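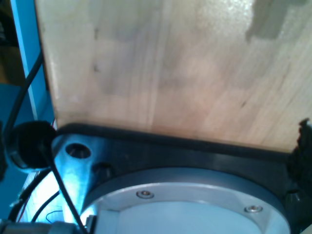

Siiri Huttunen still thinks the whole count should be thrown out and run again with the old finger pads, as too much changed at once between April and now. Fair point, half agree. Leaving her objection at the top so it doesnt get lost.

May 2018, panel contact runs, Dretamitz method

Question is whether wrist force alone tells us the moment of touch, or whether we need the wrist view as well. April set was force only, threshold picked by eye. Bad idea.

This time: 199 approaches logged, same speed, same start height. Force only called contact correctly on 142. With the wrist view added, wrong calls down to 37. Better, not great. Most of what's left is late calls, by the look of the traces, and the late ones bunch up on slow approaches. Grain fools the tracker too, straight lines all going one way so it cant tell sliding from standing still.

To do before next batch:

1. Log clock. Arm and camera logs drift apart over a long run, up to 500 ms by the end. Makes the late calls hard to trust. Resync every run, not once a morning. Ask Ateddale how they do theirs. 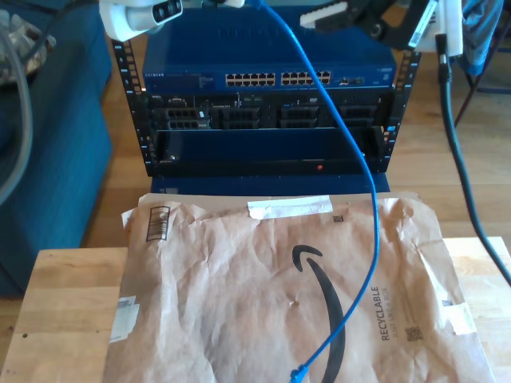 2. Threshold. Stop picking by eye. Use Ahmadpour's fit, script is in the Hikeo folder, needs the path changing.

3. Slip along the grain. Turn the panel a quarter and repeat a short set. If the tracker recovers we know its the grain and I can stop fiddling with exposure.

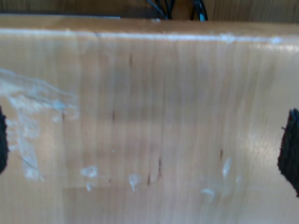

If it doesn't recover then it's probably blur close in, and we fall back on force for the last bit of travel. Would rather not, the force trace is noisy just there. Old pads after that, same speeds, so Siiri gets her comparision. Traces not backed up yet, do that first.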